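Returned earphones — inspection checklist with comments
Sorting table, Kirkora repair room
Checked by: Verna Dunleavy
Date: September 13, 2022

1. Table surface. Clean, no sharp edges. The seam between the two boards is level, small parts do not catch in it. OK.

2. Yellow bin. Side walls without cracks. Please keep it for charging cases only, no loose batteries. OK.

3. Sorting tray. The blue part and the red part must be free of dust before the earbuds are put in. I found dust in one corner in March, now it is good.

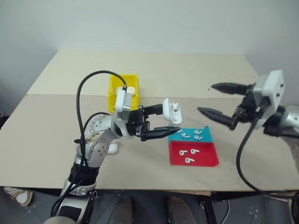
Page 2 of 2

Comment to item 3: three white earbuds were in the blue part. They should not lie one on top of another, the mesh gets scratched. OK.

4. Case, outside. Look for swelling, burns or a broken hinge. A swollen case goes at once to the metal box by the door — do not press on it and do not try to charge it.

5. Case, inside. Open the lid fully and look into both slots. Write down if an earbud is missing. The contacts are cleaned with a dry Holtex cloth, never with water.

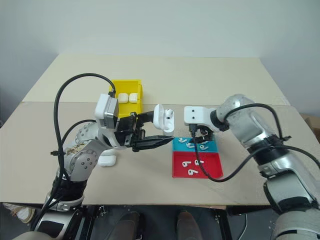 6. Closed cases. They may wait side by side in the bin, but every one has to be opened before it is signed off. Please do not judge by the weight, I made this mistake myself.

7. Labels. The roll from Flilex does not stick well on glossy plastic. New roll is ordered. NOT OK, to be checked again.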